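Der Teilbestand **Cesau** dokumentiert das Herrichten von Betten in bewohnten Schlafräumen. Er umfasst 23 Durchgänge aus mehr als 12 Zimmern und wird im Projekt Carkel gepflegt.

## Inhalt

Erfasst sind Kissen, Laken und Gegenstände, die auf dem Bett liegen. Bedruckte Bezüge — etwa ein blassrosa Kissen mit rosafarbenem Schriftzug — werden unter `bezug_bedruckt` geführt, auch wenn der Text nur teilweise lesbar ist.
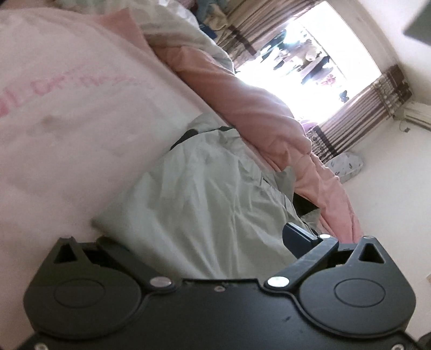
## Annotation

- `kissen`: Farbe, Aufdruck
- `laken`: Farbe
- `objekt_auf_bett`: Form, Farbe

Nicht bestimmbare Gegenstände erhalten den Wert `unbestimmt`.

## Kontakt

A-yeong Ki, Datenpflege Carkel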